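I first heard of Pui-shan Yen because of a bug. She'd found it in the timetable app my old college used, reported it very politely, and then turned up a few months later teaching the people who were meant to have caught it. So when Vedora started its evening course in software testing and put her in charge, I wanted a chat.

We met over tea and she was off before I'd sat down. "People come in thinking it's clicking buttons all day," she said. "Then I give them a login page and ask for 20 ways to break it, and the room goes very quiet!"

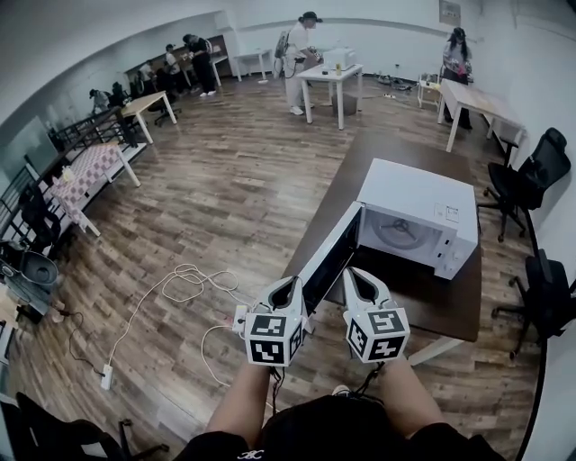 I asked who signs up. All sorts, apparently (a baker, a bus driver, plenty of bored office staff). The current group has 17 in it and hardly any of them had written a line of code before February. "I don't mind that at all," she told me. "I can teach you scripts. Teaching you to be nosy is much harder."

The fees came up, as they always do. You can pay in 2 parts, and she'd like to see a bursary, but that's still being argued over with Hoi-yan Tsao, who runs the money side.
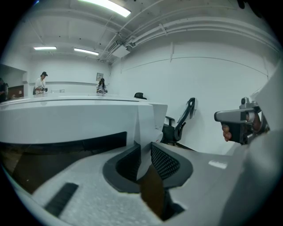 Exams are the bit she'd happily change. She thinks a long written paper mostly rewards people with good memories, and she'd sooner mark a decent bug report. I said I'd never written one in my life, so she made me practise on the spot, starting with plain description. White walls, I offered, and a brown floor. "Fine, but what did you expect to see?" she said, and I had no answer, so that was me told.

She's hoping to add a short course on performance testing next, if Ryszard Nowakowski can be talked into teaching it. "He's said no twice," she said, pouring more tea. "I'm asking again next week."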